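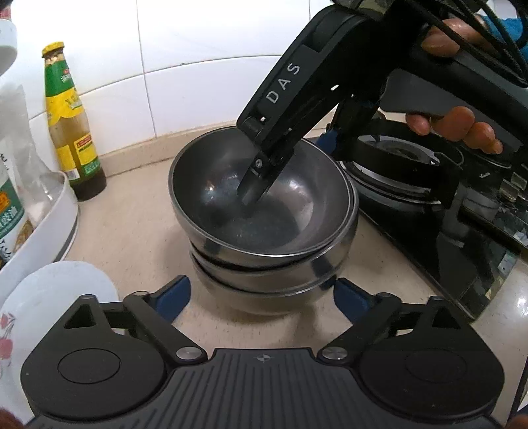
Como tirar manchas e cheiro de tigelas de inox (sem comprar produto milagroso)

27/07/2022

Todo mês aparece um vídeo novo ensinando a deixar o inox "como de fábrica" com pasta de dente, ketchup, papel-alumínio ou casca de batata. Testei quase tudo na minha cozinha e a maior parte é perda de tempo. O que segue é o que sobrou.

Antes de começar

Desconfie da palavra "mancha". No inox de cozinha ela costuma querer dizer três coisas bem diferentes: depósito de calcário da água, gordura queimada e risco. As duas primeiras saem. Risco não sai, disfarça no máximo, e quem vende polidor sabe disso. Passe a unha: se ela prende, é risco, e você pode pular para a última parte.

Você vai precisar de:

Detergente neutro
Vinagre branco de álcool
Bicarbonato de sódio
Esponja macia (o lado verde fica guardado)
Pano de algodão seco

Passo 1: lavar direito

Parece óbvio, mas metade das tigelas "manchadas" que me mostram tem só uma película de gordura velha. Água bem quente, detergente, esponja macia, enxágue demorado. Seque na hora com o pano. Se deixar no escorredor, a água evapora e o calcário fica, e aí você vai culpar a tigela.

Passo 2: calcário

Aquele véu esbranquiçado ou com reflexo de arco-íris. Aqueça 750 ml de água, junte um copo de vinagre e despeje na tigela. Espere 7 minutos. Já vi receita mandando deixar de um dia para o outro e não notei diferença nenhuma, fora o cheiro na casa. Enxágue e seque.

Não misture o vinagre com o bicarbonato. A espuma fica bonita no vídeo, só que um neutraliza o outro e o que resta é praticamente água salgada. E nunca junte vinagre com água sanitária: o gás que sai dali é tóxico. Água sanitária, aliás, nem sozinha. O cloro ataca o inox e deixa pontinhos de corrosão que não têm volta.

Passo 3: gordura queimada

Pasta de bicarbonato com um pouco de água, na consistência de iogurte. Espalhe, aguarde uns minutos e esfregue no sentido do escovado do metal. Se a sua tigela é polida, sem escovado visível, esfregue de leve e teste primeiro no fundo, pelo lado de fora.

Passo 4: cheiro

Inox não absorve cheiro de alho. O que cheira é a tampa de plástico, a borracha da base ou a esponja. Troque a esponja antes de qualquer coisa.

E os polidores?

Comprei o Flondent e o Petadow em fevereiro. O primeiro tirou calcário tão bem quanto o vinagre, custando muito mais. O segundo deu um brilho que durou duas lavagens. O rótulo fala em "proteção prolongada" sem dizer prolongada quanto. Se alguém tiver um teste sério, eu leio.

Riscos

Tigela de preparo risca com batedor de arame e colher de metal. O risco superficial não impede o uso. Dá para uniformizar com esponja abrasiva fina, mas o acabamento muda, e no polido muda para pior. Eu deixo como está.

Para guardar umas dentro das outras, seque bem cada uma. Papel-toalha entre elas ajuda se o acabamento for espelhado; nas outras acho exagero.

Comentários (2)

Kavinda Ranasinghe: Uso vinagre de maçã e funciona igual. Tem problema?

Resposta do autor: Para o metal, não que eu tenha visto. Para o bolso, sim, o de álcool é mais barato. Enxágue bem do mesmo jeito.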